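Chapter 6
Categories, or Where to Put Things

Every filing system begins in optimism and ends in a folder marked Miscellaneous. The Lemieux town library held out for years. Its founders allowed 89 subject headings and were sure that human knowledge would fit. Then somebody donated a book on the history of beekeeping law – nature, history or crime? – and the trouble began.
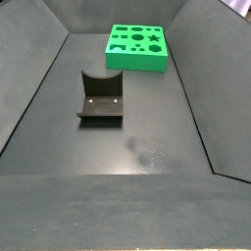
6.1 The classical view

On the oldest account, a category is a hole with a definite outline. A thing has the required features or it stays out. Triangles behave beautifully under this rule. Soup does not. 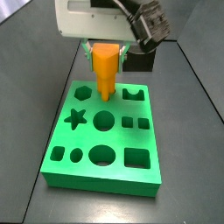
Figure 6.1 An orange block and a green shape-sorting board.

Jaanus Tamošiūnaitė asked 53 shoppers in Nasen whether porridge was a soup. Most said no, quite firmly, and then failed to produce a definition that kept it out.
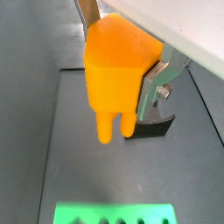

Prototype theory takes a gentler line. We judge a thing by its likeness to a typical member, so a robin is a better bird than a penguin, whatever the penguin thinks. Likeness can carry us a long way from function. An orange lump with two rounded prongs gets called a plug at once, though few of us would try to run a kettle off it. Children are generous in this respect, and so are people who name biscuits.

6.2 Borderline cases

The Kutov museum lists 3424 objects, of which about a third are filed under "household, other". Staff there defend the heading with some warmth,

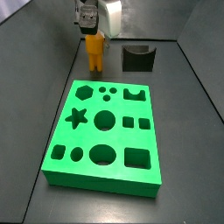
and they have a point. A residual class tells us where the rest of the scheme has given up. We shall return to Kutov in section 6.4, after a short detour through the tax treatment of cake.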